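Subject: Re: [pekley-dev] Docs freeze for the next release, and what's still missing

Hi all,

Thanks for the patience while I got to this one. I've been meaning to answer properly since Tuesday and kept starting it on the train, which is a poor place to think about anchor links. I'll quote the bits I'm replying to and leave the rest alone.

> I went through the migration guide last night with a clean checkout and got
> stuck at the config step. It says to run the converter, but the converter
> page is still the old one from July and the flags don't match. Also, are we
> keeping the Vustik theme or not? Half the pages have the new sidebar and
> half don't, and I don't want to fix the colours twice.

You're quite right about the converter page, and I'm sorry you lost an evening to it. The flags were renamed when we merged the Nuttall branch, and I updated the help text in the code and then completely forgot there was a page that repeated it all by hand. My favourite fix would be to stop repeating it by hand! The build can already pull the help output into a page (we do it for the linter), so I'd like to do the same here and keep only the worked example as written prose.

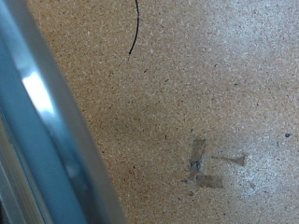
On the theme, yes, we're keeping Vustik. The reason for the half-and-half look is that any page with its own front matter overrides the site default, and a good 50 of our pages still carry a layout line left over from the old generator. Removing that line is all it takes, so please don't touch the colours at all until that's done — they'll mostly sort themselves out, and whatever is left over will be a much shorter list.

> Do we want every page reviewed before the freeze, or just the new ones?

Just the new ones, plus anything the link checker complains about. I ran it on the weekend and it came back with 142 broken links, which gave me a bit of a fright until I saw that most of them point at the same renamed section of the plugin guide. One redirect should take care of the lot. I've put a draft of it on the Bundby tracker and would be very glad if somebody who understands the redirect rules better than I do would have a look, as I've been bitten by trailing slashes before and I don't fancy it again.

So, what I'd like to see happen before the freeze on Fri 19 December:

1. Swap the converter page over to generated help. I'll take this one, having made the mess in the first place.

2. Strip the old layout lines. It's a dull job but a friendly one for anybody who is new to the repo and would like a first patch in. Please do it in batches of 30 files or fewer so the reviews stay bearable.

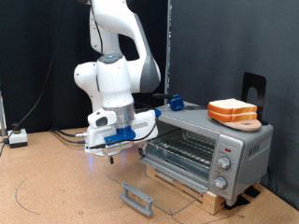

3. Review the new pages. There are 7 of them, all labelled on the tracker. Put your name on whichever you like the look of, and don't worry about being an expert in the topic. A reader who doesn't know the feature is often more useful at this stage, and I'd rather hear "I got lost at the second paragraph" than nothing at all.

4. Run every code sample in the migration guide from a clean checkout, as our friend above did, and note down what you see. Please mention your operating system and which version you started from. The Windows path examples haven't been tried by anyone on this list as far as I know, and I don't own a machine to try them on.

One more thing while I have you. A couple of people have asked off-list whether we should organise the reference section alphabetically or by task. I lean towards by task, with an alphabetical index at the back for those of us who already know the name of the thing we're after, but I don't hold the view very strongly and it can certainly wait until the new year. If you have a favourite set of docs from another project that gets this right, do send a link. I'm always happy to borrow a good idea.

If you're planning to be away over the break, could you reply to this thread and say so, and push any half-finished branches before you go? Drafts are fine, and so are notes to yourself.

Cheers, and thank you again for reading the guide so closely,

the docs maintainer, pekley-dev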